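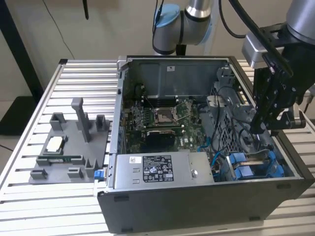
Anahera McKinnon asked us to put the backup step ahead of everything else in this section, and the order has been changed in this edition.

Section 4. Replacing a Storage Drive in the Illeck Desktop

Before you start
1. Copy all files you wish to keep to a separate drive with at least 500 GB of free space.
2. Open one or two of the copied files to confirm that they can be read.
3. Shut down the computer, turn off the wall switch and unplug every cable.

Caution: Sleep mode does not remove power from the drive bay.

Removing the old drive
4. Open the case as shown in Section 2.
5. Unplug the data cable, then the power cable. Pull on the plug, never on the wire.
6. Press the tabs of the carrier inward and draw it out.

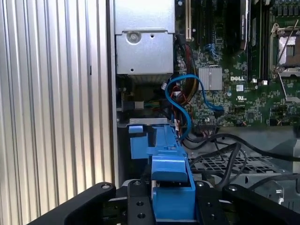
According to Berwyn Sayce, a new drive that does not show up at first start is most often held back by a data plug that is only partly seated. Push both plugs fully home before closing the case.

Note: The new drive must be formatted before use — see Section 6.

Drives under warranty should be returned to Cinholm in an antistatic bag, with the return form on the outside of the box.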